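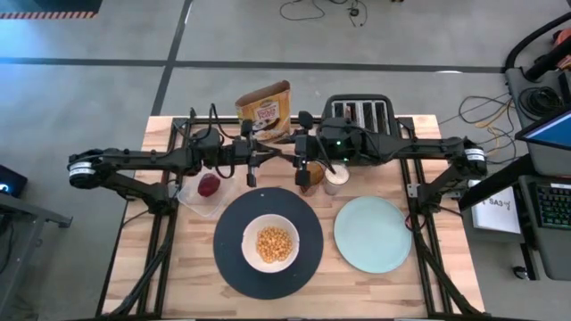
Breakfast is the meal people lie about most, and I include myself. Ask anybody how much cereal they eat and they will name the amount on the side panel. Watch the same person pour and you get a different number. The Ciltby Table Study wants to look at that gap, and we need 40 adults who will let us do it. The setting is an ordinary one: a round black placemat, a white bowl in the middle of it, a pale plate to the right, the toaster at the back next to the cereal box with its flap open. If you can sit down to a table like that and not perform for us, please read on.

Print | E-mail this page

What we are asking

Over two months you would come in for 9 breakfasts. At each one you lay your own place, pour your own cereal, make toast if you want toast, drink what you like, and clear up when you are done. Then you fill out one sheet of paper. We weigh the box before and after, and we weigh whatever is left in the bowl. We do not weigh you. People ask, so I am putting it near the top.

We will change the dishes between visits. Some days the bowl will be wide and shallow, some days deep. The placemat may be there or it may not. The glass may be tinted. You will not be told in advance which things have been switched, and after the first couple of visits you will probably stop caring.

Why bother

You have likely read that a smaller bowl makes you eat less, that a dark mat under a light dish makes you eat more, or that a big breakfast fixes your whole day. I have read all of it too. Some of it may be true. A good deal of it was repeated from one magazine to the next until it sounded like science, and I have never been satisfied with how the pouring was measured. In many of the write-ups I have gone through, somebody just asked people afterward.

Somtochukwu Odukoya, who designed the visits with me, thinks bowl depth will turn out to matter. I think it will matter once, on the first day, and then wash out as people get used to the dish. We have written both predictions down and sealed them. Neither of us wants to hear your theory before your last visit. After that we would be glad to.

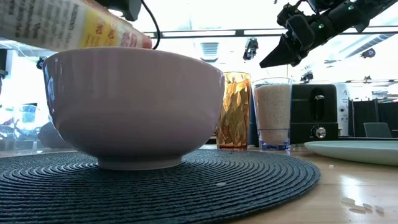 Pouring is the part we care about most. A full box and a nearly empty box behave differently in the hand, and the last third of a box comes out in a rush. We will start some of you on fresh boxes and some on boxes that are well down. On certain days the dish will be for a practice pour only, with dry rice or something else that nobody is going to eat. Please don't eat it.

Spills are data. If a piece lands on the mat or rolls under the plate, leave it where it is. Every tidy person who took part in our March pilot swept up the crumbs before we could get to them, and it cost us a good part of the numbers. I would ask you to be a slob for half an hour, and to mean it.

Who we want

Adults of any age who eat cold cereal at least now and then. You do not have to like it. People who eat it standing at the counter are welcome, though we will ask you to sit. Left-handed people are badly wanted, as the pilot had almost none.

Who we don't want: anyone who sells, writes about or coaches people on food for a living. Also anyone with an allergy to wheat, oats, milk or nuts. We can keep a kitchen clean but I don't believe any kitchen that says it is perfectly clean, ours included. If you are being treated for an eating disorder, or have been, please talk with your doctor and then with Armelle Renaud before you sign up. She will keep it private and she won't push.

Couples and roommates may both apply. We will book you at separate times. We have seen what happens when two people pour in front of each other.

What you get

We pay $300 for the full set of visits. That is the whole payment. There is no drawing, no gift card, no "wellness report" at the end. If you drop out partway we pay for the visits you made, in equal shares. Parking is free behind the Menmont building, and it fills up by 8:30 a.m., whatever the sign says.

You will also get your own numbers if you ask for them. I would caution you against making much of them. One person's mornings tell you very little, and I'd be sorry to see anyone change how they eat on the strength of our sheet.

Where and when

Ground floor, Menmont building, the kitchen at the end of the hall. Breakfasts run from 6:45 to 9:15 a.m. Each visit takes about half an hour. Come hungry in whatever way is normal for you. If you usually have coffee before you leave home, have it. If you usually don't, don't start on our account.

The kitchen has a ramp and the table is a fixed height. If that height doesn't work for you, say so when you write and we will see what can be done — I can't promise a second table.

Questions we keep getting

Can I bring my own cereal? No. You can turn down ours, though, and pick another from the shelf.

Is a cereal company paying for it? No. The money comes from Hashmi, a small research fund, and they have agreed in writing that we may publish whatever we find, including nothing. I would not have taken it otherwise. You may read the agreement at your first visit, and I wish more people would.

Will I be filmed? The table will be, from more than one angle, including close views of the dishes and your hands. Faces are blurred before anyone but Yetunde Nnaji sees the recordings. If you are not comfortable with that, it is better to skip the study than to sit there being careful.

Can I see the results? Yes, when there are some. I don't give dates for that.

How to sign up

Write to Yetunde Nnaji at the Caraneck study desk, Menmont building, or leave your name at the front counter. Tell us your age, which hand you pour with, the mornings you can make, and what you had for breakfast today. Be truthful about the last one. "Nothing" is a fine answer and so is cold pizza. We will reply either way, though not fast, and we stop taking names once the places are filled.

If you have a complaint about how you were treated at any point, it goes to Efe Adeyemi, who doesn't work on the study and doesn't report to me.

Ayodele Omoregie
Ciltby Table Study

Home | Notices | Studies | Past Calls | Directions | Contact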